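Inside Clonska: what a tabletop manipulation kit has to get right

November 2023

Bestent has sold grippers for long enough to have opinions about screws. Its newer product, Clonska, is a complete kit: a pair of parallel fingers, a wrist camera, the bracket that joins them and the software that turns camera footage and finger position into a single time-stamped recording. Kavitha Pai runs the product. Nithin Krishnan wrote most of the calibration code. I spoke to both at the firm's workshop after using a review kit for several weeks.

The kit weighs less than I expected and goes together with 4 bolts and one cable. Pai said the single cable took longer to settle than anything else in the design.

"The first version had separate leads for power, camera and finger drive," she said. "Every one of them was a fault waiting to happen once the wrist started turning. Customers would report a calibration problem and we would find a connector that had worked half loose."

Finger travel is 65 mm between the tips at full opening. That covers cutlery, most fruit and the rim of a cup, but a dinner plate has to be taken by its edge. Krishnan regards this as a reasonable limit. A wider jaw needs longer fingers, he said, and longer fingers flex. "You can model the flex, but you have to model it again every time somebody changes the tips."

The tips are black plastic and are sold as wearing parts. I asked how long a pair lasts. Pai would not give a figure for all users, but said the test bench at Cakden, the firm's second site, changes them every February and every August whatever their condition. On my kit they showed light scuffing at the corners and no play at the base.

Calibration is the part of the kit I liked least at the start. The printed target has to lie flat, the arm has to visit 33 poses, and the routine gives no partial result if it is stopped. Krishnan accepted the complaint. The next release will save progress after each pose.

"It should have done that from the start," he said. "We ran it on our own bench, where stopping was rare, so we never felt the cost."

The camera sits close behind the fingers and looks past them at the work. Both fingers remain in view when open, and the software uses this to check their position against the motor reading. The disadvantage is that they hide part of the surface directly beneath the wrist. Pai said moving the camera further back was tried and dropped, as the bracket then struck the arm's own forearm link at steep angles.

Bestent's standard layouts for kitchen tasks are supplied as a booklet, and they mix real and toy items freely. 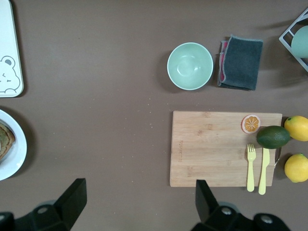
Can the kit be used with an arm from another maker?
Any arm with a standard wrist flange and a free network port will take it, though the mounting plate is a separate purchase for some flange sizes.

Thin cutlery is the harder half of the booklet. A plastic fork lying flat offers very little height to grip, and the fingers must come down almost to the surface before closing. Krishnan's advice is to set the approach height from the board under the item and to measure it again whenever the board is changed. With the default setting, I had the tips touch down on several attempts. The force limit stopped the arm each time without damage.

Recordings are written in an open format. A trial version of Kurian, the firm's review tool, is included, and it plays the camera footage beside the finger trace. It is slow to load long sessions. My largest, at 176 recordings, took long enough that I split it in two.

Pai said faster loading is on the list, behind the calibration change and a metal version of the cable clip. Existing owners will get the clip by post on request.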